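Flidbridge Supporters Board > First Team > The contract for Nistor, two years or one?

tincuta_roman
I will begin this topic because the other one became only about the ticket prices. The club has offered Nelu Nistor a new contract and he has not signed. From what was said at the supporters' evening, the offer is for one year, with a second year only if he starts enough matches. He wants 2 years without condition.

My opinion is that the club must give him what he asks. I know that he is not young for a central defender. But look at what happened to us in November, when he was out with the calf. We conceded from corners in 3 matches one after another, and each time it was the same mistake at the near post. When he returned, the same players around him suddenly knew where to stand. I have watched this team for a long time and I don't remember another defender who talks so much during the match. From the low seats behind the goal you can hear him for all 90 minutes.

Also I don't like the condition with the starts. It puts the coach in a bad position. If Nistor is two starts short in the spring, everybody will ask if he is on the bench for football or for money.

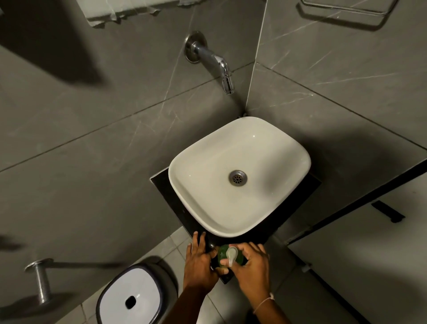 Trudy Dunstan doesn't agree with any of it. One year is fair, she writes, and the second year with a condition is already generous for a player who missed that much of last season.

She continues:
"You are paying for what he did, Tincuța. He has 108 matches for us and I clapped at every one I was at, but the wages are for next season. Against Cilent he was beaten for pace twice in the first half and we were lucky with the offside. If he gets two full years, then where does Cem from the reserves play? He will leave, same as the last one."

gunes_end_row_f
Trudy the second time against Cilent was not his fault. The left back was still up the field after the throw-in and Nistor had to cover two men. Watch it again if you have the recording, it is shortly before the half-time.

About Cem I agree a little. He was good in the cup.

tincuta_roman
Trudy, I respect this, but I think you put together two different questions. One is whether Nistor should start every week. Maybe no. The other is whether he should be in the building. For the second I have no doubt, and for Cem it is better to train each day next to him than to learn by losing goals.

About the money, we don't know the figures, so I will not guess. I will say only that the club found the money for the winger from Prarkico, who until now has played less than one half in total.

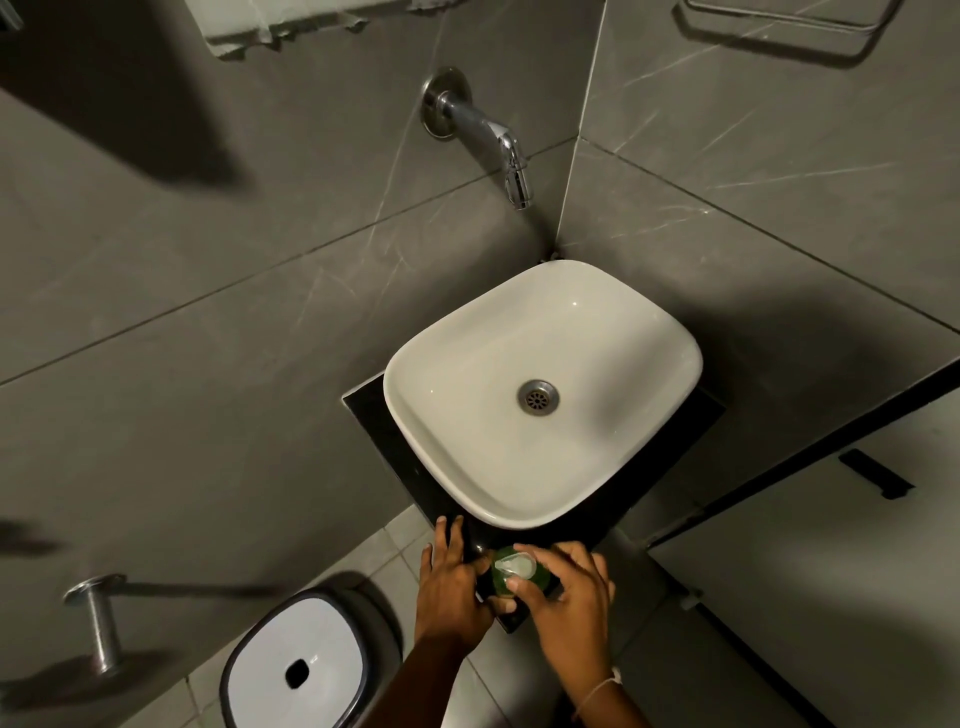
And that winger received two years without any condition! So it is difficult for me to accept that it is a rule of the club, as the chairman tried to explain to us. If it is a rule, it should be for all of them. If it is not a rule, then please tell Nelu to his face that you trust him less than a man who has not yet finished a match here.

I admit that I am not neutral. My son has the number 5 shirt and he is already asking.

trudy_dunstan
The winger is 22 years old. Of course he gets the longer contract, you can sell him afterwards. You can't sell Nistor to anyone.

I'm not against him. Offer him the year, and offer him a place with the coaches after it. Has anyone asked if he wants that?

D_Lungu
Despina Lungu here, I was at the evening too. Somebody asked exactly this and the answer was "we are open to a conversation," so you can decide yourselves what it means. My feeling was that they had not thought about it before the question came.

One correction for the first post. The second year is not only for starts. I understood that coming on before the hour also counts. It makes it easier for him.

tincuta_roman
Thank you Despina, I did not hear this part, the microphone was bad where I was sitting. If the substitute appearances count, it is better than I wrote – but I would still like to know the number of matches.
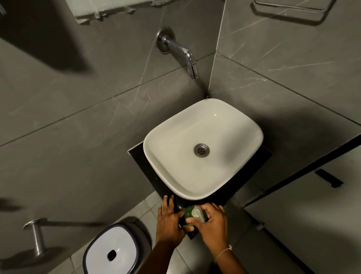 I would also change one thing in my opinion after reading Trudy. If they offered him one year as a player and one year as an assistant, both signed now on the same paper, I would be satisfied. He would have his two years, and the coach could choose the team in peace.

gunes_end_row_f
This I would sign also. But would he? He said in the spring that he wants to play until his legs say stop.

trudy_dunstan
His legs said it against Cilent :)
But yes, fine, one and one on the same paper. I still want Cem starting the first match.

D_Lungu
Cem has a knock on the ankle, so you may have to wait for that. I will ask about the number of matches when I collect my season ticket and write it here.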